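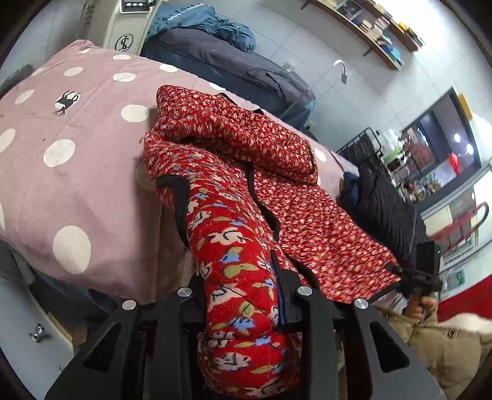 Kristiansen Open, women's doubles final (spoilers!)

netcord_nell
2/24/22
OK who else stayed up for this?? Three games, the last one going to 24-22, and I was standing on my couch by the end. Petchrat's defense in the third was the best I've seen from her, and I've watched her since she was losing first rounds in juniors. That flick serve at 20 all! With everything on the line!

dropshot_dan
Great match, but I don't get the Petchrat love. She was hiding at the net for most of game two while her partner covered the whole back court. Go back and watch from 11-6.

netcord_nell
I have watched it, twice — she's at the net because that's where they want her. Every lift they forced came off her racket.

Misex
Agree with Nell. Also the serve was legal, before anyone starts.

dropshot_dan
I was about to start, lol. It looked high to me. The service judge had a perfect view and did nothing.

lefty_in_ohio
Does anybody know the official attendance? The stream said 2,606 but the upper level looked pretty thin until the semis were over.

Misex
2,606 is the number on the results sheet. I was up in row 10 and it got LOUD. Bring earplugs if you go next year, I'm serious.

lefty_in_ohio
Jealous! Closest thing we get is the Fetero club invitational in April. 176 entries last time and four courts, so you eat a lot of vending machine crackers.

netcord_nell
Fetero is so much fun though! I played mixed there and lost to two teenagers who apologized after every smash.

dropshot_dan
Rewatched game two. Fine, she won more at the net than I remembered. Still say the partner was player of the match, and I'd still have called that serve.

netcord_nell
I'll take it, haha. Where's everyone got Buppha Petchrat for the rest of the season? I say top ten pair if they stay together.

Misex
Top 20. They struggle with the fast shuttles and Lotero's hall is super quick.

lefty_in_ohio
Top 15, splitting the difference. Is the Lotero draw out yet? I can only find the men's singles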